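Furniture check, Lau room, May

Table top: pass. Pale wood, grain still showing. Wipe down monthly, 70 per cent of staff won't.

Brackets, left and right: pass. Tighten by hand, then once more for the person who always leans.

White wire basket and its board: pass, with a comment. Board to lie flat across the rim. It is a shelf and has never been a seat.

Floor: carpet. Report trip hazards before tripping.

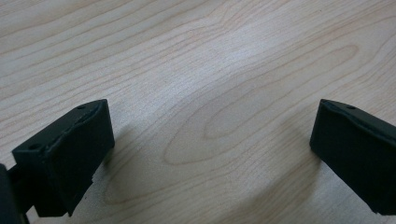
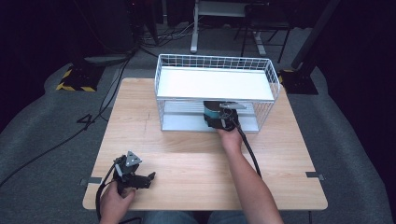

Szu-yu Kan adds that the basket wants checking for sharp wire ends too, and that "monthly" was news to her.

Next check: 8 am, bring own cloth.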